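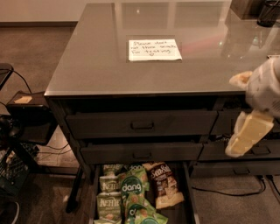

Un mot manuscrit posé sur un bureau, terminé par un petit cœur.

Temps de lecture : 3 min
Imprimer | Envoyer par e-mail

Rendez-nous le papier au bureau

L'entreprise où je travaille, à Lirormont, a installé l'an dernier une messagerie interne appelée Treline. Elle devait remplacer les courriels, les affiches de la cuisine et les mots laissés sur les bureaux. Le règlement intérieur a été modifié en juin : toute consigne entre collègues doit désormais passer par un canal. Nous sommes 128 salariés et nous avons 27 canaux. Celui des salles de réunion en contient trois autres.

Je ne suis pas contre l'outil. Il sert très bien à retrouver un document ou à prévenir une équipe d'un retard de livraison. Ce que je conteste, c'est l'idée qu'une demande ordinaire, du genre « merci de ne pas toucher à cette boîte », gagne à être envoyée à 100 personnes dont la plupart travaillent à un autre étage.

Un mot posé à côté de la chose dont il parle est lu par celui qui s'apprête à la prendre. Il est court par obligation. Il porte une écriture que l'on reconnaît souvent, et celui qui l'a rédigé a dû se lever pour le déposer. On y met volontiers un « s'il vous plaît ». Le même message, diffusé sur un canal, prend vite l'allure d'un reproche collectif. Quelqu'un y répond par un pouce levé, un autre demande de quelle boîte il s'agit, un troisième rappelle la procédure. Le mois dernier, une histoire de yaourts a produit 17 réponses avant midi.

On me dira que le papier se perd et qu'il existe des mots désagréables, écrits en majuscules et soulignés deux fois. C'est vrai. J'en ai lu de très secs au-dessus de l'évier de notre ancien site de Jinport. Mais un mot désagréable finit à la corbeille, et l'affaire s'arrête là. Un message désagréable reste consultable, avec son heure d'envoi et la liste de ceux qui l'ont vu.

L'argument de l'économie de papier ne me convainc pas davantage. Notre service imprime chaque semaine des tableaux que personne n'a demandés. Commençons par ceux-là.

Je propose donc une règle simple pour le prochain règlement. Ce qui concerne un objet s'écrit près de l'objet. Ce qui concerne le travail de plusieurs équipes passe par la messagerie. Le reste se dit de vive voix, à la machine à café ou dans le couloir. La filiale Cárdenas fonctionne ainsi, et ses salariés ne semblent pas moins bien informés que nous.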